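Udthorpe Multicolor Embroidery Thread, tested on a plain cloth

I bought the Udthorpe thread in October to use up a stack of white cloths from Ilteo. It comes on one spool, 200 meters, color number 403. I paid 11 dollars. 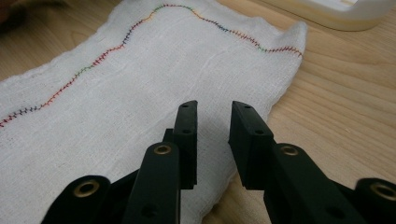

Todorova
Reviewer, Hand Sewing and Thread

The color changes are the reason to buy it. Red goes into navy, then orange-red, green, bright red and so on, all in one line of stitching. Some sections are short and some run longer, so you can't plan a pattern around them. I went up, over in an arch and back down, with short spiky stitches across the line.

The cloth is a loose weave and a bit fuzzy. Pulling too tight puckers it, so keep the tension low. I used a size 2 needle, and a smaller one would have been better.

The thread tangled when I cut long pieces. Arm's length worked fine. Tomitz makes a similar one with softer colors, but it frayed more for me.

Good for borders and kids' projects. I would skip it for lettering.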